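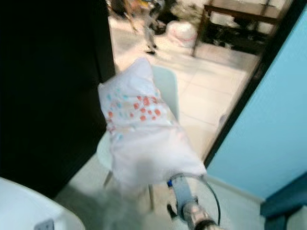 The claim our group set out to test was a modest one: that a household arm can be taught to handle soft things from examples collected in ordinary rooms, by students, with no special lighting and no cleared floor. I was doubtful about it in the proposal and I am still doubtful. Bags were the worst of it. A thin white plastic bag with red-orange and teal dots printed on it gives the head camera very little to hold on to when there is a white plastic chair right behind it, and the bag sits over the end of the arm so that the fingers can't be made out. Add motion blur and you have a training example where even a patient person has trouble saying what the hand is doing. We kept such examples. Whether we should have is most of what this report is about.

1. What we collected

The project was called Voten. We recorded 403 episodes, each one a single attempt at a single task with a person driving the arm. An episode consists of the head camera video, the joint positions, the gripper command and one sentence of text typed in afterward by the driver. Tobias Calloway and I did most of the driving. Vlasta Oravec wrote the recording script and checked the files each evening.

Our supervisor, Miloslav Ďurica, had suggested a target of 2,000 episodes. We didn't get near it. Setting up the room again between attempts took longer than the attempts did, and a bag never goes back to the shape it had before.

2. Labels

I have the least faith in this part. The drivers wrote their own sentences, so "pick up the bag," "grab the bag" and "take bag off chair" were all used for the same task, and in a few files the sentence describes what the driver meant to do and leaves out that it failed. Vlasta's script checks that a sentence exists. It doesn't check that the sentence is true.

We had 2 people relabel a small set without seeing each other's answers. They agreed well on rigid objects and badly on bags and cloth. The usual quarrel was over when a grasp begins. With a cup you can point at the moment. With a bag the plastic folds around the fingers for a while and then at some point it is being held, and the two labelers put that point in different places nearly every time.

3. Training and results

We trained one small policy on everything and a second on the episodes left after Matúš Vondráček threw out those he considered unreadable. He judged by eye, and his rule was that if he couldn't tell from the video whether the gripper was open or closed, the episode went.

Each policy got 10 trials on the bag task. The filtered one did better, but by so little that I would not repeat the comparison in front of anyone who knows statistics. Both did worse when we moved the chair. I take that to mean the policy had learned where the chair was and was using it as a landmark, though we didn't run the test that would settle it.

Tobias disagrees with me and asked that it be noted. His view is that blurred and badly lit episodes are what the arm will meet in a real home, and that filtering them out makes the numbers look good and the robot worse. He may be right. Our data can't show it either way.

4. Problems

The wrist cable caught on things twice and had to be rerouted. The clock on the recording laptop drifted against the arm controller, so early episodes have video and joint data that don't line up. Vlasta corrected these with a fixed offset. I don't think the offset was fixed.

We never wrote down which driver made which episode. Tobias moves fast and I move slowly, and a model trained on both of us is being shown two different habits with no way to tell them apart.

5. What we would change

Fewer tasks, more attempts at each. A set list of sentences to choose from. The driver's initials in every file. A second camera near the fingers, so that a bag pulled over the hand doesn't hide everything worth seeing. And move the furniture between sessions, from the first day.

The files and the script are on the department drive under Voten, with Matúš's list of rejected episodes saved separately so that it can be ignored.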